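How to Set Up the Floor Pickup Task (Zein Robotics Club, Room Notes)

Posted in: Club guides / Two-arm robot
Last edited in April by Lụa Lâm

Read this before your first session with the robot. Read it again before your second, when you think you know what you're doing. The second session is when people tangle the cables.

The task itself sounds like a chore chart. There is trash on the floor, there is a bin, and the robot is supposed to introduce one to the other. You will spend most of a semester on this. Your parents will ask what you built and you will say "it picks up a wrapper," and they will be very supportive.

What you need

The robot, charged
The black floor mat
The blue bin
The cardboard box of bottles
Assorted litter from the litter drawer
The session log (paper, on the clipboard, yes really)
A partner. Solo runs are not allowed, and Agnes Tennant checks the log.

Step 1. Clear the floor

Sweep first. I know you are about to throw trash on it. Sweep anyway, so that whatever is on the floor is trash you chose. Last fall we had a run of failures that came down to one hair tie under a cabinet, and Flor Villca lost an entire afternoon retraining around it.

Step 2. Put down the mat

The mat covers part of the floor and leaves the rest as bare tile. Leave it that way. We want the robot to see dark things on a dark surface and dark things on a light one, and it is much worse at the first. Lay it at a slant to the tile lines. If you square it up neatly every time, the policy learns that the world is neat, and then somebody kicks the mat and the whole thing falls apart.

Step 3. Place the bin and the box

The bin goes within reach of the left arm. Check this by jogging the arm over it at low speed, because your eye will lie to you about reach. The bottle box goes behind the bin, farther out. Bottles are for the second half of the semester. For now the box is just a large distraction, and the robot has to learn to leave it alone. So do new members.

Step 4. Scatter the litter

Use a mix: paper scraps, a wrapper, a few dark clumps of fuzz. Put most of it on the mat and at least one piece on the tile. Drop it from waist height and leave it where it lands. Do not arrange it. Begoña Toledo once laid out 16 scraps in a spiral, and we still have the data, and it is still useless.

Step 5. Bring the arms to the ready pose

From the Jatach menu, pick "Ready, floor." Both arms come forward with the mounting plates out ahead of the chest. Stand behind the robot while this happens. It moves at a polite speed, but it does not know where your shins are.
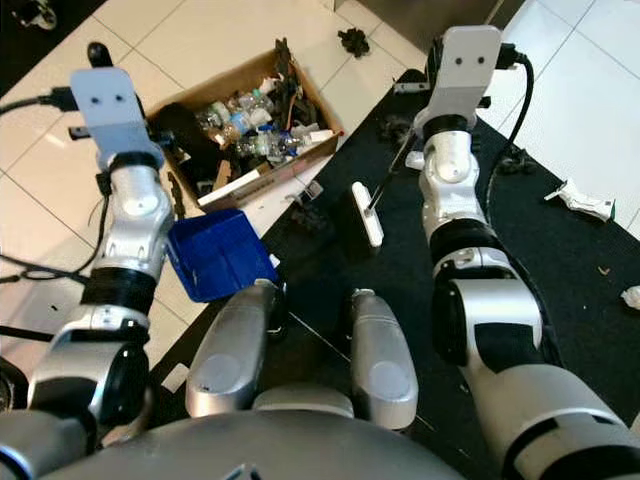 Both arms forward over the floor, bin and bottle box by the left one, litter on the mat and the tile.

Now look at the cables. There is one at each plate, and the right one likes to trail on the mat. That's fine at ready pose. It stops being fine when the arm sweeps back across it, so run the full sweep once at low speed with your partner's hand near the stop button. If a cable catches, stop, return to ready, and reroute. Do not "just hold it out of the way." You will get bored, and then you will get pulled.

Step 6. Check the camera view

Open the Andov viewer and confirm that you can see all of the following: the bin opening, the near edge of the mat, and both plates. If the chest takes up half the picture, the head is tilted too far down. Bring it up four clicks and look again.

Step 7. Record

Start the recording before you take the controls, and stop it after you let go. We have a large collection of clips that begin in the middle of a grab, all made by people who were sure they had pressed the button.

One clip is one piece of litter. Move at the speed you'd like the robot to move. If you miss, try once more and keep recording, since recoveries are worth having. If you miss four times, delete the clip and have a snack.

The goal for the spring group is 800 clean clips. The fall group logged 1,187, but Morag Cairns went through them and "clean" was doing a lot of work in that sentence.

Step 8. Reset and write it down

Between clips, put the litter back in a new spot. Every fourth clip, nudge the bin too. Write down the clip number, who drove, and anything odd. "Weird" is not a note. "Left wrist paused over bin, then continued" is a note.

Common problems

The arm stops short of the mat. The floor height is set for the old room. Change it in Jatach under Surfaces, then return to ready.

The robot goes for the bottles. Move the box farther back and record extra clips with it in view.

The viewer freezes. Unplug the laptop charger and plug it back in. We don't know either.

When you finish, park the arms, roll up the mat, and sweep again. The litter goes back in the drawer, labeled LITTER DO NOT THROW OUT. We added the label the week after we needed it.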